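Unit 7: Planning and Supervising a Kitchen or Bathroom Refit

Module leader: Tihomir Petek
Clinness Institute of Building Trades

7.1 Scope of the unit

This unit covers the period between a client's first enquiry and the signing of the completion sheet. Students are expected to have read Unit 6 (Measured Surveys) and to bring their own survey drawings of the Beaulieu flat to the seminar.

7.2 The written quotation

A quotation is an offer to carry out defined work at a stated price. An estimate is a forecast and may change. The two words are often used loosely by clients, and the contractor should state in writing which is being given. The quotation should list preparation, removal of waste, materials, fixing and making good as separate items. Where the client is to supply tiles or worktops, the document must say who is responsible for breakages after delivery.
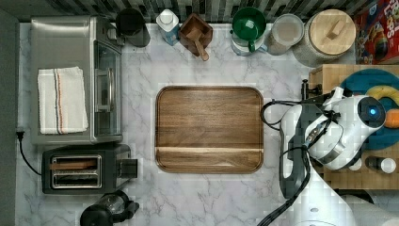 Marble worktop with a dark tiled backsplash.

7.3 Order of work

The usual order is strip-out, first-fix plumbing and electrics, plastering, units, worktops, tiling, second fix and decoration. Stone worktops are normally templated once the base units are fixed and level. In the Votby case study the templating visit was booked 15 days before the units arrived, and the fabricator charged for a second visit. Students should identify from the case papers the point at which this could have been put right.

Tiling of the wall behind a worktop normally follows the fitting of the worktop itself.
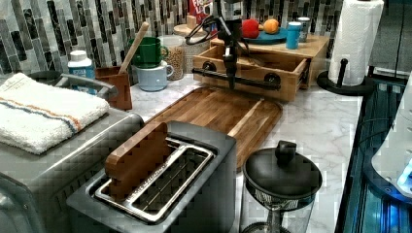

The joint between the two is then filled with a flexible sealant. Grout should not be used at this junction, as small movements in the units will crack it. The tiler must be told in advance of the positions of sockets and switches.

7.4 Variations

Any change requested after the contract is signed is a variation. It should be priced, agreed and signed before the work is done. In the Jurnia case study, a verbal request to move a radiator led to a disputed sum of £1,164. The contractor recovered £1,013 after mediation, but had no written record of the date of the request.

7.5 Snagging and handover

The contractor and client should inspect the finished room together, in daylight where possible. Check doors and drawers for alignment, sealant for gaps, and all taps and wastes for leaks. Each defect is to be entered on the snagging sheet with a date for its repair. 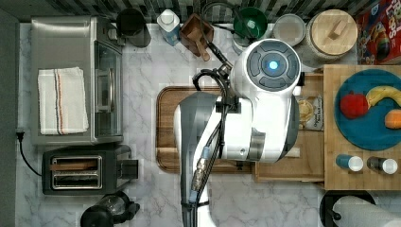
Kitchen counter seen from directly above.

Coursework

Prepare a programme of works and a draft quotation for the Beaulieu flat. Submit both to the module office by noon on Tue 12 December. Late work will be dealt with under the regulations in the student handbook.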